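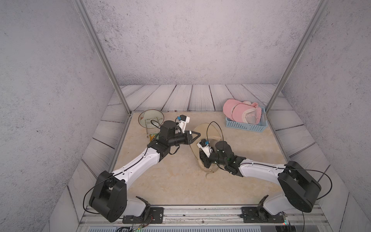
Surfaces and Finishes, Session 6: Marble, Real and Pretend
Course handout, Stallgate evening programme
Tutor: Angharad Maddocks

Before we start

Bring your sample boards back this week, please, even the half-finished ones. I loved looking through them last time and I want everybody to see the Lumholm group's greens. Room 11, same as before.

What marble is

Marble begins as limestone. Bury limestone deep enough, heat it and squeeze it, and the calcite grains in it grow again and lock together. Old shells and bedding layers mostly vanish in the process. A very pure limestone gives you a white marble. Anything else in the mix gives you colour: clay and iron for the creams, pinks and reds, carbon for the greys, serpentine for many of the greens.

Veins come about in more than one way. Some are bands of impurity that were stretched and folded while the rock was hot and soft (well, soft over a very long time!). Others are cracks that filled with new mineral later on. You can often tell which is which by following one with your finger. A folded band swells and thins and wanders about, while a filled crack tends to run straighter and may cut clean across everything older than itself. I find this completely thrilling and you will have to put up with it for the next hour.

Stone dealers use the word "marble" very freely, by the way. Plenty of what is sold under that name is limestone that takes a good polish.

Painting it

People have been faking marble for as long as they have been plastering walls. The Romans did it, and you'll find lovely bold examples at Pompeii. Church painters did it on wooden columns, and Victorian decorators did it on slate fireplaces, often so well that owners today have no idea.

Our recipe for a beige marble:

1. Ground coat in warm off-white, eggshell, two coats, rubbed down between them.
2. Thin glaze of raw sienna with a touch of white. Dab it on in drifts, leaving gaps.
3. Soften straight away with a dry brush, all directions, very light hand.
4. Second glaze with a little raw umber, in fewer places.
5. Veins with a thin brush or a feather. Hold it loosely, right at the end, and roll it between your fingers as you pull.
6. Soften again, across the vein first and then along it.
7. Leave overnight. Varnish.

Common faults: veins that all run the same way, veins that stop dead in the middle of nowhere, veins that cross in a neat X. Also too many veins! Put in half of what you want, go and have a cup of tea, then look again.

Printed marble

Printed patterns have one great weakness, the repeat. Find one odd mark, a blob or a fork, and hunt for its twin. In the Juntunen pattern book it took us 20 minutes to find the repeat on sheet 169, and then none of us could stop seeing it.

For next time

Read the Hodiser notes on scagliola, pages 6 to 11. Find one marble surface near where you live, decide whether it is stone, paint or print, and write down what made you decide. Sketches very welcome.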